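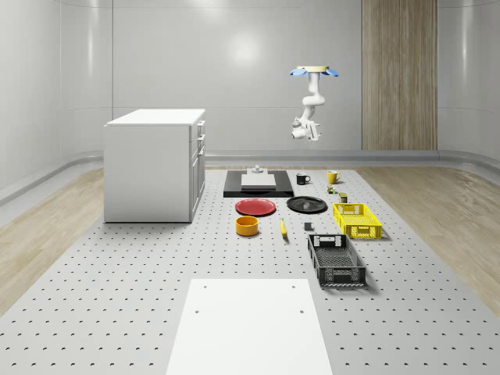
Manuela Caputo wrote back before the first draft was even a day old to ask whether the word "demonstration" could be swapped for "attempt," and whether anybody planning to bring guests through the lab again might be told how long the loading screen takes. Both points are taken up further down. The title stayed as it was.

Sosero Open Day Set
README, version 2

What you have

Simulated episodes recorded while visitors to the Kidari open day, May 2019, told a robot arm what to do with a set of kitchen things. The arm hangs from its mount and stops well above a perforated platform, where the plates, mugs, bowl, crates and banana are laid out. The arm did as it was told, within limits. The visitors did not, within no limits we could find.

Everything happens in the simulator. The real arm was behind a rope with its power off, and most people walked straight past the screen to look at it.

How the visit ran

Each group got 15 minutes. Guadalupe Carrillo gave a short talk, then one visitor picked a task from a printed card and took the controller. The others gave advice. The advice is not in the data, which is a pity – some of it was better than our planner.

The cards offered 5 tasks:

plate_to_crate
mug_move
bowl_lift
banana_to_bowl
free_play

The last was meant as a treat for anyone who finished early. It became the only card people wanted. Expect the counts to be badly lopsided, and please don't train on free_play and then write to us about your results.

Files

episodes/ has one folder per attempt. Inside each you will find:

joints.csv – joint positions and gripper opening, one row per time step
objects.csv – where every movable object was, same time steps
task.txt – the card name, as typed by whoever was at the desk
notes.txt – optional, and usually regrettable

scene/ has the layout file. You need it to play anything back. Load it before the episode, or the arm will perform its whole routine in an empty world, with great dignity.

tools/replay.py plays an episode at normal speed. Use the --fast flag unless you enjoy watching a member of the public think.

Labels

Mirjana Radonjić and Crisóforo Esquivel each marked every episode as done, partly done or not done. Where they disagreed, both labels are kept, in columns label_a and label_b. We tried to settle the differences over lunch and ended up with a third opinion, so we stopped.

"Done" means the object was where the card said when the time ran out. It does not mean it got there gracefully. An object that was dropped from a height and happened to land in the right place is done. Crisóforo would like it known that he voted against this.

Known problems

The first 3 groups used an older controller mapping in which left and right were swapped. Their folders end in _old. We left them in, partly for completeness and partly for the way the visitors simply got used to it.

task.txt contains spelling variants. "bannana" is the most common. The loader handles it.

The grip in the simulator is kinder than a real one. Things that stick to the fingers here would slide out on the bench. Ohemaa Ametepe has a friction setting that behaves better, and it will go into the next version if the next version happens.

Some episodes end with the arm parked and no object moved at all. These are mostly people who had been called away to the cake.

Notes for anyone hosting a visit

Start the simulator well before the first group arrives. The Cusia machine takes 2 minutes to load the layout, and Guadalupe can fill that with talk, but you may not have a Guadalupe.

Put the reset key somewhere other than next to the start key.

Small children are excellent operators and will not give the controller back. Bring a second controller that isn't plugged into anything.

What it is good for

Testing replay code, studying how beginners steer an arm, and showing a new student what untidy data looks like. It is too small and too odd for much else. Zepeda, our cleaner set recorded by staff in December, is the one to use for grasp learning. It is also much duller.

Use and credit

Free for research and teaching. Visitors agreed to the recording of arm and object motion only, and no names, voices or faces were stored. If you use the set, cite it as Sosero Open Day Set, version 2.

Fixes are welcome. Please include the episode folder name, and say which card it was, spelled however you like.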